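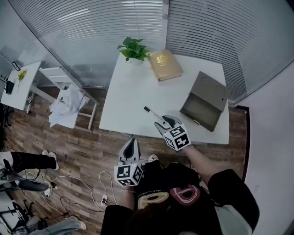
## How does a robot learn to pick up a marker?

Quick answer: it watches. A lot!

A robot doesn't start out knowing what a marker is, or how hard to squeeze one. So people show it. Over and over. At Brundden, the people doing the showing hold a gripper in each hand - two white grabbers, like robot hands with no robot attached. One of them has the marker with the black cap. The open box is over on the right side of the table.

The job is called **Marker Away**. Pick up the marker, put it in the box, close the lid. Easy for you. Hard for a robot!

## What are the cubes for?

See the black and white patterns on the white cubes? They work like a name tag and a compass in one. A computer finds the patterns and figures out where each gripper is and which way its tilted. Up, down, sideways, all of it.

## One try = one example

Every try gets saved. The save has two main parts:

- what the camera saw
- how the grippers moved

That's one example. Brundden wants 4,000 for this job. So far they have 1,598. Long way to go.

After every 50 tries, stop and change something. Move the box. Turn the book a little. Swap the plant to the other side. If the marker was always in the same spot, the robot might only learn that one spot. Move it two inches and - oops.

## Do mistakes count?

Dropped markers, yes, those get saved too, but with a label that says "drop". Then the computer knows wich tries to copy and which ones not to.

## Then what?

All the examples go into a learning program called Lutura. It looks for what the good tries have in common, then makes its own guess about how to move. The first guesses are usually pretty bad. More examples, better guesses.

## Try it at home

You need: a marker, a box with a lid, kitchen tongs, a friend.

1. Put the marker away using only the tongs.
2. Your friend writes down every move you make.
3. Move the box. Go again, 10 times.
4. Read the notes. What was the same every time?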